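12 November 2018

Day off for the holiday, so no mail and no work. Up at 6:30 anyway. Frost on the car and the bird bath had a skin of ice on it.

Drove out to Tevdale to look at the wood stove in the classified ad. It's a Stolero, the small one with the side shelf, and the man wanted 500 for it. The glass is good but the door rope is shot and one of the fire bricks is cracked through. I offered less and he said he'd think it over. I don't believe he has had many calls. The road past Drurno is down to one lane where they are fixing the culvert, and I sat there for the length of a whole radio program on potatoes.

Stopped for gas and a sandwich on the way back. Turkey, dry.

After lunch I cleaned the gutters on the north side. They were packed solid by the downspout, mostly maple leaves and shingle grit. I did 4 trips up and down the ladder and my knees let me know about it. The south side can wait for a dry weekend, if we get another one before January.

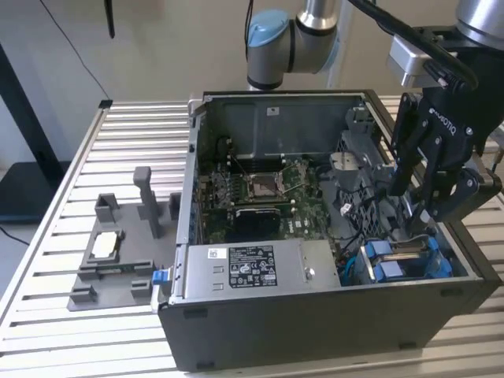
Took the leaves around to the compost and turned the old pile while I was there. It's breaking down well at the bottom and not at all on top. Too many corn stalks. I should have chopped them first, and I wrote the same thing in here last fall.

Called the Mahasneh place about firewood. They still have split oak but they won't deliver less than a cord, and it's 90 extra to have it stacked. I'll stack it myself. Told them to come Saturday morning and to dump it on the left side of the drive, clear of the septic lid.

Supper was bean soup from the freezer and the last of the cornbread. The soup needed salt. Read 100 pages of the canal book, which has finally gotten to the digging, and fell asleep in the chair for a while.

Need to buy: furnace filters, door rope if I get the stove, birdseed, stamps.

Wind has come around to the west. Brought the geraniums in to the back hall and turned off the outside faucet.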